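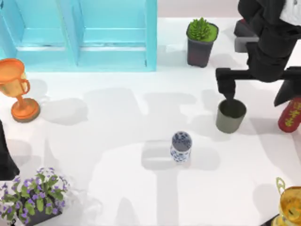
Maureen Tolhurst
Equipment Planning, Ustton Mixed Goods Warehouse

Visit report: Vasseur open day, Kerkier
Date of visit: July 7, 2018

Purpose of the visit was to establish whether a two-arm handling cell belongs in next year's capital request for the Ustton repack line, and if so, in what form. Vasseur opens its Kerkier works to trade visitors once a year. The programme consisted of a floor tour, a session in the simulation room and a costing clinic by appointment. I attended all three.

Floor tour

The integration hall holds cells at various stages of build. Most are single-arm machines for carton work and of limited interest to us. One two-arm cell was powered up and cycling on moulded caps, a far more uniform product than anything on our repack line. Guarding was by fixed panel and interlocked door. The service side of the cell needs clear access along its full length, and our present bay does not have that unless the label printers are moved. Compressed air is not required where the electric gripper is specified, which removes one line from the installation estimate.

Noise was acceptable. I did not take a reading.

Simulation room

Vasseur sells its planning software under the name Drostley. A layout is built on screen with both arms, the grippers and the product, and reach and interference are checked before any steel is ordered. The layouts shown included one with mixed ornamental goods on a white surface: handled trophy cups, a patterned porcelain cup, a can on its side, potted plants and a shelved cabinet, with a parallel gripper at work over a plain grey-green cup. It is closer to our returns and gift sets than I had expected a supplier's demonstration to come.

Several points bear on our specification.

Cup-shaped goods can be approached with one finger inside the opening. For open-topped stock this may allow a single gripper to cover a range of outside diameters, provided wall thickness and finger clearance are within limits. Glazed ware needs a force limit and probably a padded finger. Padding is a consumable and should be budgeted as one.

Handles complicate matters. A looped handle restricts the angles from which a parallel gripper can come in, and the orientation of the item has to be known before the pick. This pushes us toward a vision package, which is quoted separately.

Cylindrical goods lying on their side will roll if touched off-centre. The simulation can model this, but the result depends on friction values that the customer supplies. We do not hold such values for any of our lines.

Foliage is a poor case for simulation. The presenter was frank that leaves and blossoms are treated as simple shapes and that real plants would need physical trials. I suggest we leave live goods out of the scope altogether.

Shared space between the two arms is the largest single constraint on cycle time. Where both arms can reach the same zone, one must wait. The software reports waiting time as a share of the cycle, and in the layout I asked to have run it came to 13 per cent. That figure depends heavily on where the shelving stands, so shelf position should be fixed before a throughput guarantee is discussed.

Costing clinic

The budget price for a two-arm cell with electric parallel grippers, guarding and one year of support is $177,000 before tax. It excludes vision, freight, floor preparation and spare fingers. Lead time is 19 weeks from deposit. An order placed after the December shutdown would therefore miss our spring peak.

The Drostley licence can be bought separately, and the fee is credited against a cell ordered within the same financial year. Training is five days on site at Kerkier – travel and accommodation are ours to pay.

Vasseur will run a paid feasibility study from customer samples. It covers grasp trials on physical goods, a simulated layout and a written cycle estimate. I regard this as the sensible first purchase. The capital request as drafted assumes a throughput we cannot currently support with evidence, and the study would replace that assumption with a tested number.

Open items

Floor loading at the repack bay: drawings requested from the landlord, not yet received.

Sample set for grasp trials: to be drawn from stock, and to include handled cups, glazed ware and at least one cylindrical item that is shipped lying down.

Vision package: separate quotation requested, with the lighting itemised.

Maintenance: Vasseur's nearest service technician is based at Kerkier. Response time is not stated in the standard terms and should be negotiated before deposit.

Budget line: I propose entering the study and one Drostley licence this year, with the cell itself carried as a provisional item at the quoted price. Vasseur's written quotation is attached to the file copy of this report.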